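**The old salt church at Dundetov: what we know and what we do not know**

2 November 2025

Many readers wrote to us after the last newsletter and asked about the small church on the hill in Dundetov, the one with two doors on the same side. I promised to write more, and now I have read enough to try. Please forgive me if some parts remain open. The papers are few, and they do not always agree with each other.

The church is called the salt church by everybody in the valley, but this is not its real name. It was given to Saint Nicholas, and the name appears in this form in the oldest parish book. The word "salt" came later, from the salt road which passed below the hill on the way to Greltus. The carriers had to pay a toll at the bridge, and a part of this toll went to the priest. In return he kept a lamp burning at night on the side of the road. The stone shelf for the lamp is still in the wall, at the height of a tall man's shoulder, and it is black on the inside.

When the church was built is a more difficult question. The guide which is sold at the museum in Greltus says the twelfth century. I think this is too early for most of what stands today. The lower part of the apse can be so old, because the stones are small and laid in a herringbone pattern, which we also find in the ruined chapel by the river. But the nave has bigger blocks, cut with care, and the windows are pointed. I would put the nave at least one hundred years after the apse. Between the two parts there is a straight joint in the wall, and you can put your finger in it.

The two doors have many stories. The most popular one says that one door was for the people of Dundetov and the other for the carriers, so that they did not need to mix. It is a nice story and my grandmother told it to me, but I did not find any paper which supports it. More likely the second door was opened after the fire, when the bell tower fell on the first one and closed it. The parish book speaks about "the new entrance" and about a payment of 30 silver coins to a mason. When the tower was cleared away, the old door became free again, and it seems they simply kept both. 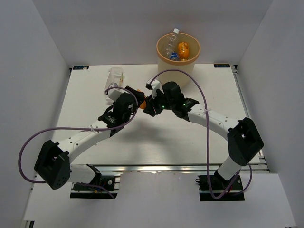 About the tower we know more. It stood at the west end and had four floors, and it was taller than the church needed. From the top a watchman could see the bridge and also the first houses of Greltus. After the fire it was never built again to the same height. What we have today is a short bell gable with place for two bells, and only one bell hangs in it. The other was sold to pay for the roof. I have tried to learn where it went, but the receipt gives only the weight and the price, and not the buyer.

Inside, the most valuable thing is the painted wall on the north side. It was under whitewash for 300 years and was found by accident, when water came through the roof and the lime began to fall. The lower row shows saints, each one under a small arch. There were 11 of them, and the last one at the east end was destroyed when the pulpit was put in. The upper row shows a ship in a storm, and this fits Saint Nicholas very well. The faces on the ship are painted in a rough way, with thick dark lines. The saints below are much finer, and I believe that two different hands worked there, maybe a master and a helper, or maybe two painters from different times.

The blue color in the background deserves a few words. An older article says it is made from a costly stone brought from far away. The restorers who cleaned the wall took small samples, and their report says it is a cheap copper color, which has turned green in the damp corners. So the parish was not rich, even with the toll.

There is also the question of the graves under the floor. When the heating was put in, the workers lifted the stone slabs of the middle aisle and found 4 burials, all with the head to the west. One of them had a small lead badge in the form of a shell. Such badges were worn by pilgrims, so perhaps the salt road was used also by people who did not carry any salt. The badge is now in the museum in Greltus, in the first room, in the low glass case near the stairs. The label has still the wrong village on it. I wrote to them about this in March and they answered kindly.

For those who want to visit: the church is open in the morning from spring until the first snow, and in winter you can ask for the key at the bakery below the hill. The path is steep and the last part has loose stones, so please take good shoes. The better light for the paintings is before noon, when the sun comes through the south windows. Please do not use a flash.

If somebody at home has old photographs of the church from the time before the new roof, I would be very glad to see them. I look especially for the south side, where a small porch is mentioned in a repair bill and then never again. Copies are enough, and I will send the originals back by mail.

In the next number I will write about the bridge and the toll house.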